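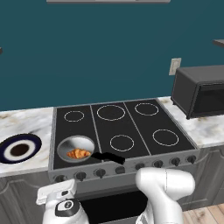
Kitchen counter with cooktop and toaster oven, simulated render.

Drondley: a small font fallback helper

Hello, and thanks for stopping by! Drondley picks a sensible fallback font when your editor meets a script its main font doesn't cover. I wrote it because Hegedűs kept turning up in my notes with a hollow box where the ű belonged, and I do like to spell people's names properly.

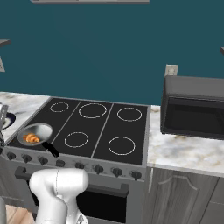 The fallback table has 384 entries and lives in one plain text file, so please add your favourites (any colour of terminal is welcome). Version 5 reads the old Arley tables too.

Lefteris Panagiotou, Jan 18, 2022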